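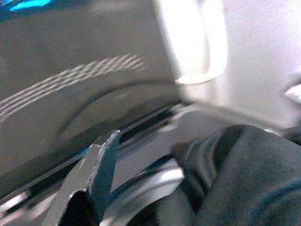 # Top-loading washer stops before the final spin and leaves towels soaked

**Category:** Home appliances > Laundry
**Status:** Answered

Our household uses a top-loading washer from Ernulus, purchased secondhand through Clurkley. For the past month it has stopped before the final spin whenever the load contains bath towels. Shirts and bedding finish without difficulty. The towels are left heavy with water and must be wrung out by hand over the tub.

The following has been attempted:

- Cleaning the drain filter, which held lint and a small button
- Running a drain-and-spin cycle on its own (it completes when the drum is empty)
- Moving the machine 14 inches along the wall to a different outlet

The machine stands on an older wood floor. Any advice on what to check before paying for a service visit would be appreciated. The Habte repair desk quoted $200 for the visit alone.

## Answer 1 (accepted)

The symptoms described are consistent with an unbalanced load. Towels absorb a large amount of water and tend to gather on one side of the drum. Many washers will attempt to redistribute the load, and will end the cycle if the attempt fails.

Please proceed in this order:

1. Place a level on top of the closed machine, first from side to side and then from front to back.
2. Adjust the feet until the machine is level in both directions. Tighten the lock nuts afterward.
3. Press down on each corner in turn. If the machine rocks, repeat step 2.
4. Wash towels together with lighter items, placed evenly around the drum. A single heavy bath mat should not be washed alone.
5. Select the lowest spin speed for one test load.
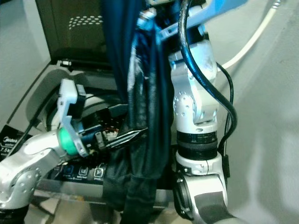
*Top-loading washer with the lid open*

If the test load completes at low speed and fails at high speed, the suspension rods are the next part to examine. They wear over time and are normally replaced as a set of four. Unplug the machine before opening any panel.

The floor also deserves attention. On an older wood floor, a machine standing between joists may shake enough to stop the spin even when it is level.

## Answer 2

Replace the drain pump. Ours failed in July and the symptoms were the same. The part was ordered from Stilasum under number 346.

## Answer 3

With respect to the previous answer, a failed pump would ordinarily affect every load. The original question states that bedding finishes normally. It would be advisable to complete the leveling steps before ordering parts.

A smaller load of towels is also worth trying. Half a drum is sufficient.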